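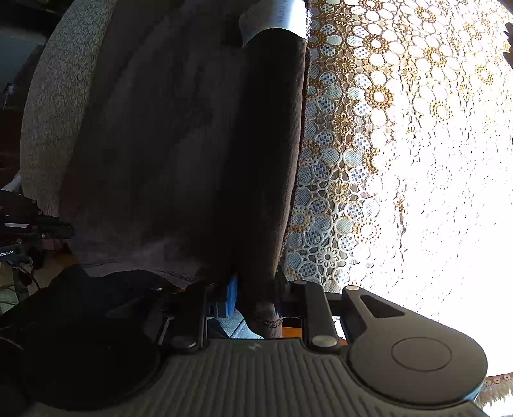

Print this page | E-mail this page

Storing a thick brown throw rolled up — how do I stop the end from fraying?

I have a heavy dark brown throw, soft and fleece-like, that I keep rolled near the sofa. One end of the roll has gone fuzzy and threads are working loose. The long hem is still stitched. The roll also opens up within a day unless something holds it. I have tried string, which leaves a dent, and a wide band, which slides toward one end. Size when rolled is 18 inches long. Is there a standard way to roll and fasten this kind of fabric? I would like to put it away in November without cutting it down.

Posted by kuzmenko_flat

2 answers | Viewed 1477 times

Khrystyna-Mariia Sydorenko wrote:

Treat the edge first, then the roll.

Trim only the loose threads, flush with the cloth. Do not pull them. Fold the raw edge under twice and run a zigzag stitch along the fold with a size 90 or 100 needle. If the machine will not feed that many layers, fold once and use a blanket stitch by hand, with polyester thread.

For the roll, fold the throw lengthwise in thirds with the repaired edge on the inside. Start at the end that has no hem and keep the tension even. A roll that is wider at one end than the other was folded off square — a band will always creep toward the narrow end. Unroll it and square the fold again.

Fasten with two flat cotton straps, each set a few inches in from an end. Hook-and-loop tape works if the hook side faces out. Against fleece it picks up fiber and makes the fuzz worse. I would not use adhesive tape of any kind directly on the pile.

Store flat. Standing the roll on end puts the weight on the edge you just repaired.

Was this helpful? Print | E-mail

zeltham12 wrote:

I just put mine in a pillowcase. No straps. It has been fine for 12 months, but mine is thinner than yours sounds and it never frayed to begin with. Wash it before you put it away.

Was this helpful? Print | E-mail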